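Fanosine opens clothing repair and reuse service in Nulach

PRESS RELEASE: for immediate use 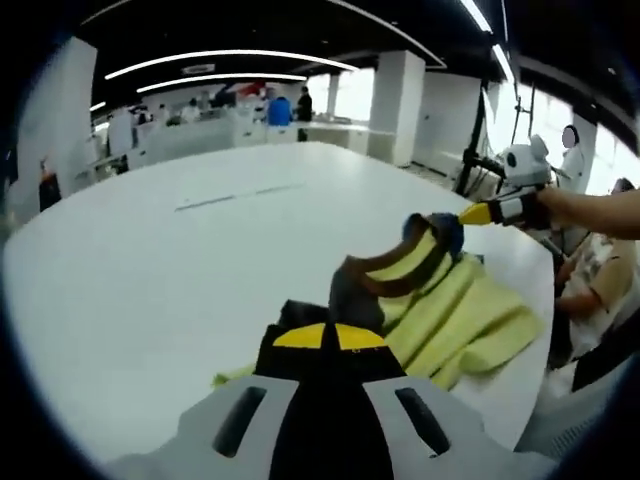
Etora, which handles the deliveries, said in a statement that households in Nulach had been asking for a local place to take worn clothes, and that most of what they throw out could be worn again after a small repair. The firm added that its vans already pass through the town each morning, so no extra trips will be needed.

Fanosine will open its new clothing repair and reuse service in September. The counter is at the Gunawardena building, next to the main car park, and opens at 10 am.

People can bring in clothes, bed linen and curtains. Items are checked and sorted at the counter, then either repaired for the owner or accepted as a donation. Simple jobs such as hems, buttons and split seams will be ready in 2 working days. Zips and linings take longer, and a price will be agreed before work starts.

Donated clothes in good condition will go on sale at the same address. Anything too worn to sell will be passed on for use as cleaning cloths or filling.

During a trial in the spring, the service took in 138 bags of clothing. It will create 13 part-time jobs, with training in hand and machine sewing.

Items should be washed and dried before they are handed in. Shoes, pillows and duvets cannot be accepted.

ENDS

Notes to editors

Fanosine repairs and resells household textiles. Price lists are available at the counter and from the press office.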